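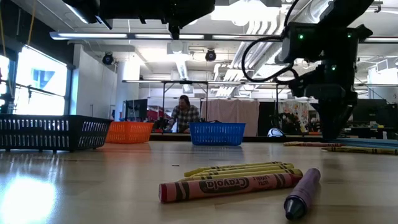 Workshop notebook, July
Crayon sorting table, second go at the layout

Present: me, Macario, Itziar for the first half. Sigrun read this afterwards and has added a couple of remarks, marked SS.

Started 9.40. Table wiped down with plain water and left to dry. The varnish is still too shiny for this job. With the blind up there's a white patch of window light at the near left corner that you end up squinting round, and the orange basket throws its colour onto the wood beside it. Macario says people will get used to it. I said people get used to a stone in their shoe as well. Left the blind up for the morning because the room is gloomy without it.

What we're meant to be finding out: whether baskets in a few plain colours, standing on the far side of the table, are enough to tell somebody where a crayon goes without a label, a card or anyone saying it out loud. Trygve is convinced they are. His note from the last meeting says the baskets "explain themselves". I've copied that out so we can come back to it.

My doubts, written down before we began so I can't be accused of making them up later:

1. The basket colours don't match the crayon colours. We have black, orange and blue baskets. We have red, yellow, purple and light blue crayons. The only pair anybody could match without thinking is light blue to blue, and even that needs a bit of goodwill. Where does yellow go? Orange, presumably, as the nearest warm thing. Then where does red go? Also orange? Then black gets purple and the system is "dark things in the dark basket", which is a different rule from the one we started with.

2. The wrappers are paler than the wax. This is worst on the big red one. The wrapper has gone a washed-out pink while the flat end is properly red. The purple is the same, a sort of dusty lavender paper and a tip so dark you could call it black. If I gave the purple to someone in a hurry I wouldn't be surprised to see it go in the black basket on the strength of the tip alone, and we'd mark that down as correct for the wrong reason.

3. Crayons roll. Everyone planning this seems to have forgotten it.

On the baskets themselves. Slotted plastic, bought by Trygve from Lundgren when the old trays were thrown out. They're light, which is good for moving and bad for staying put. The blue one flares outwards so it's easier to drop into. The black one has a thick rim and little feet. I don't trust the slots. A stub that has been sharpened a few times will surely go through if it lands the right way, and we have plenty of stubs. Itziar tried to push one through the side of the blue with her thumb and couldn't. She takes that as settled. I take it as one stub, one slot and one thumb.

Position: orange tucked in behind the right side of the black, both over to the left, with the blue on its own near the middle. This was Macario's arrangement and it's supposed to leave a gap for the elbow. What it does is make the orange basket look like the black basket's spare. Two of us reached over the black to get at the orange and both knocked the rim. Sigrun's sketch had all three in a row with even gaps and I still prefer it.

SS: My sketch was for the long bench. On this table a row puts the end basket too near the edge. Try it if you like.

Crayons laid out in a loose pile in the foreground, a bit to the right: the big red, the purple, and three yellows side by side behind the red. The rest further over on the right: a red with a pale wrapper, a yellow, and the light blues in a bunch. I wanted them mixed up properly. The yellows had been put down in a bundle and stayed in a bundle, which makes the yellow part of the job too easy. You pick up the lot in one go. That's fine for tidying up and useless for telling us whether anyone reads the colour. Next time tip them out of a bag.

The big red is a Crayola and seems to say ULTRA WASHABLE on the wrapper, though it's upside down from my side and I was reading it against the glare. Itziar asked whether that means the wax comes off the table too. I don't believe anything with "ultra" in front of it, so I drew a short line on the underside of the tabletop where it won't show and will try it with a damp cloth tomorrow, then with soap. If it comes off with water alone I'll say so here.

There's also a tiny dark crumb of something out on the bare wood, left of the pile. Could be wax, could be anything. Left it where it was. If the table is covered in those by the end of the week then we'll know the crayons are shedding, and the answer is to sort on paper.

First go, 10.15. Itziar sorting, told only "put these away". She put the light blues in the blue without stopping. Yellows in the orange. Then she held the purple for a good while, looked at me, and asked which. I said nothing. Black basket. Reds in the orange with the yellows. Asked her afterwards why and she said "because it was nearest to red". So the colours did some of the work and guessing did the rest. I'd call that a poor result. Macario calls it a clear success, on the grounds that everything ended up in a basket.

Second go, 10.30. Macario sorting, which is no use since he set up the baskets. Reds in the black, because (he says) orange was getting full. It wasn't getting full. He simply likes them even. Worth noting all the same: people fill baskets evenly when left alone, whatever the colour.

So, two people and two different homes for red. Trygve will say the sample is too small and he'll be right, but he was ready to order a further 100 baskets for the Clalthorpe rooms on the strength of no sample whatever.

Third go, 10.50. I did it myself with the reds and purple taken out. Dull. Everything went where you'd think. If the plan is only ever to have light blue and yellow crayons then I withdraw my objections.

Things I'd change before we try this on anybody else:

Get a red basket. Or a yellow one. Better still both, and drop the black. I can't see what the black is for. Aslak thinks it was meant for broken ones and for anything that isn't a crayon, which would make sense, but then it shouldn't be at the front.

Peel or don't peel. Half-faded wrappers are the worst of both. Aslak has a tin of peeled ones from the Avham job and says the colours are far easier to tell apart. He also says they make your hands filthy. Will borrow the tin.

A cloth on the table. Grey or plain brown, nothing patterned. It kills the shine, stops the rolling and catches the crumbs. Sigrun is against.

SS: I'm against because the whole idea was that it works on a bare table in an ordinary room. If it needs a cloth, write down that it needs a cloth. Don't just put one on and carry on.

Fair enough. I'll run it bare and then with the cloth, and keep the two apart in the notes.

A rule for reds. Even a bad rule.

On the cost side, Trygve has put down 73 for the baskets and I can find a receipt for rather less than that. Possibly he has counted the lids. These don't have lids. To ask him.

11.20. Itziar gone. Macario and I argued about whether the far side of the table is the right place at all. His view is that reaching across slows people down enough to look at the colour first. My view is that reaching across makes people throw. He threw a yellow to show me it could be done neatly. It hit the rim of the blue and went on the floor. Picked it up, tip broken, put it in the black basket, so perhaps Aslak has a point.

To do
- damp cloth test on the underside line, then soap
- borrow peeled crayons from Aslak
- find out from Trygve what the black basket is for, and about the lids
- baskets in a row, even gaps, see who knocks what
- tip crayons from a bag, don't lay them out
- blind down for at least one go
- somebody who hasn't heard us talk about it (Itziar's sister has offered)

Don't send anything to Testesis yet. They'll want to know how many out of how many, and at the moment all I could tell them is that light blue goes in blue.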